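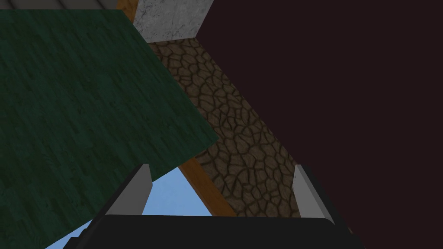 Good morning. I'm going to talk for roughly 40 minutes about how towns pick paint colors, which I realize is a strong opening for a Thursday. I've spent most of my working life on color schemes for public buildings, and in that time I have sat through more arguments about green than about money. Look at the dark green on the left of the slide, with the wood grain showing in it. Every town I've worked in has wanted that green. They want it for benches, for doors, for the railings by the duck pond. Ask why and you'll be told it's traditional.

(Wait. Someone always nods. Nod back.)

Traditional since when is the question I got stuck on, and it's why there's a talk at all.

Istholm. For those who haven't been, it's a harbor town, 3000 people, one ferry, two bakeries that don't speak. The council hired us to write a color guide for the old streets. They already had one. It was five pages long and listed 103 approved colors. When we laid out the chips, most of them were gray, and several of the grays were the same gray with different names. Fog. Old Fog. Harbor Fog. I still have the chip for Old Fog in my wallet.

Go slow here, people like the fogs.

So we did what you do, and went to look at the doors. Jarmila Procházka did the scraping. You take a scalpel and a small patch near the hinge, where the sun hasn't been, and you go down through the layers. Under the traditional green she found a mustard. Under the mustard, a pink that she described in the report as "confident." Under that, a red-brown, and then bare pine. The green was the top coat and the one below it. It went on when somebody's grandfather got a good price on a shipment.

We presented this at a public meeting. I can't say it went over well. A man stood up and told us his door had always been green. Jarmila had his door's pink in an envelope in her bag and, to her great credit, left it there.

PAUSE. Water.

Second part: what a color guide is for.

Lurdes Gouveia, who taught me most of this, used to say a guide should be short enough to lose. Her best one fit on a card. It named no colors. It said to look at the houses on both sides of yours and avoid picking a fight. I thought that was lazy until I wrote a long one, for a district I won't name, and watched people use it to report their neighbors.

The long one ran to 1203 entries. I was proud of it. I'd like that on the record before I tell you what happened.

What happened was the letters. They cited entry numbers. One woman had compared her neighbor's shutters against the guide at three different times of day and enclosed a table. She was right, too, the shutters were off by a shade, and I had to write back and say so, and I have felt bad about those shutters ever since.
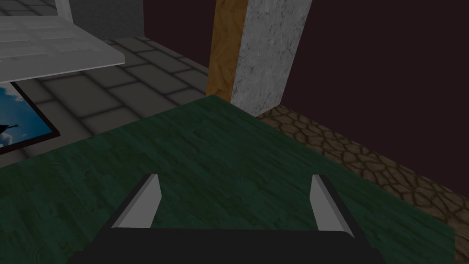
And the shade would have drifted over in a couple of summers anyhow. Paint moves. Blues go chalky, reds go pink, and dark colors on a south wall cook until they crack. Any guide that pins a house to one chip is pinning it to the first afternoon after the painters leave. Stuart Catterall wants guides to specify the color a wall should be in year five. I think he's right and I think it can't be enforced by anyone with other things to do.

Skip this bit if we're past 9:30:
The Fumotska case. Gaëtan Jacquet's scheme for the station, where the sample boards were approved under the lamps in the meeting room and the building came out lilac. They kept it. There are now postcards. Don't do the voice.

Third part, the practical one. If your town asks you for a guide, try these.

Scrape before you write. Two doors a street will do.

Look at the samples outside, late in the day, ideally with whoever is going to complain.

Cut the list in half, then go home and cut it again. Nobody needs three fogs.

Ask Ilona's question. This is Ilona Juhász, who I'm told is in the room, hello. She asks every client which building they'd miss if it changed color tomorrow. Most people name one. Write that one down and go easy on the rest.

Back to Istholm to finish. The new guide is one sheet, folded. It has the mustard on it, and the red-brown, and the green, obviously, I'm not a fool. The pink went in as an option for doors only. As of March there was one taker, and it's one of the bakeries.

Questions. If it's about the lilac, say yes, I've seen it.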